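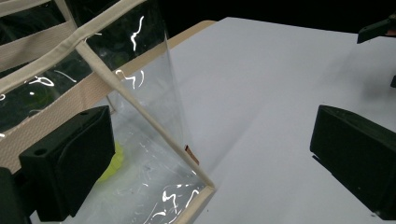 Every few months a letter goes round telling us that something we already do will now be easier. The latest is about club bookings at the leisure centre. From next April, we are told, all hall and court hire will move to a system called Skereo, and the paper diary at the front desk will be retired.

I went to the open evening to hear the case for it. The slides were nice. A man from Atero, the firm that runs the centre for the council, said that members would "take control of their own playing time". I have been booking a court by ringing the desk since I moved here, and I had never felt that my playing time was out of control.

The sums are where I start to have doubts. The leaflet says Skereo will cost clubs £149 a year, with a further £2 on each booking. For a group that plays twice a week that soon adds up, and the leaflet does not say whether the hire charge itself will come down to make up for it. I asked. I was told pricing was "under review", which I have heard before from people who then put prices up.

We were also told that the system has been a great success at the Todorova Centre across town. Perhaps it has. The proof on offer was a survey in which 56 people said they were satisfied or very satisfied. How many were asked? What were they satisfied with? The hall there was repainted and given new lights in the same year, and I would tick "very satisfied" for new lights too.

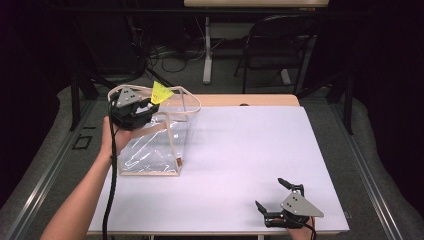
Words: Eluned Trevor
October 20, 2025

Then there is the matter of who gets left out. Plenty of our members do not use a phone for anything but calls, and the afternoon social badminton is full of them. The answer given was that they can "ask a family member". Some of them came to badminton to get away from their family members.

I do not want to pretend the paper diary is perfect. Pages go missing. Two groups turned up for the same court in the spring and both had been promised it, and the table tennis crowd have a habit of writing their name in pen across weeks they never use. If the new system stopped block booking by people who then stay at home, I would be the first to say so. But it turns out there is no charge for not showing up, and a regular slot can be held for a whole season at the press of a button. So the same people will hold the same slots.

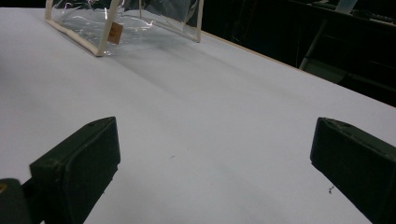 What I would like is a trial. Keep the diary at the desk, run the online system for the two courts nearest the door, and compare the two after a few months. The Jisomska hall did this with its kitchen hire and kept both, and the sky did not fall in.

Comments on the plan can be left on the forms at reception. The form has a box for "what excites you most" and a smaller one for everything else. I used the back. If you play in any of the evening groups, please fill one in too, and ask in particular about the booking fee and what happens to members with no email address.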